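Thread on the Skaltetti ferry hearing, which I sat through so you don't have to. Posts as I get to them.

The ferry went down in February with 8 crew on board. All of them were picked up alive. The hearing is about why the call for help took so long to go out.

First witness was the ship's engineer, Viera Čierny. She said the bilge alarm in the engine room had been switched off twice that week. She had written it in the log both times.

The owner, Andero, says the log pages were never sent to the office. Their lawyer, Danica Babić, asked Čierny why she didn't phone. Čierny said she did, and got voicemail.

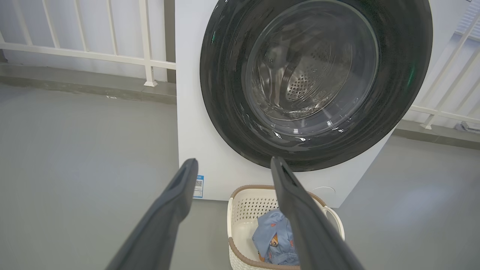

Next was Tamara Kravchuk, the second mate. She was off watch when the ship started to lean and had gone down to the crew laundry on the lower deck. The machine there was an ordinary front loader with a big round door, she said, and she was looking through the glass at an empty drum when she felt the floor tip. She put the time at 2 in the morning. The call for help is logged 40 minutes later.

That gap took up the rest of the session. The captain, Drahomíra Halás, said she believed the pumps would cope. She said she would make the call sooner now.

The ship was carrying 500 tons of road salt. The limit for that route is higher, so weight is not in dispute - how it was loaded is.

Families of the crew filled two rows. None of them wanted to speak to reporters.

Loading records are up next. I'll add to this thread when the session starts.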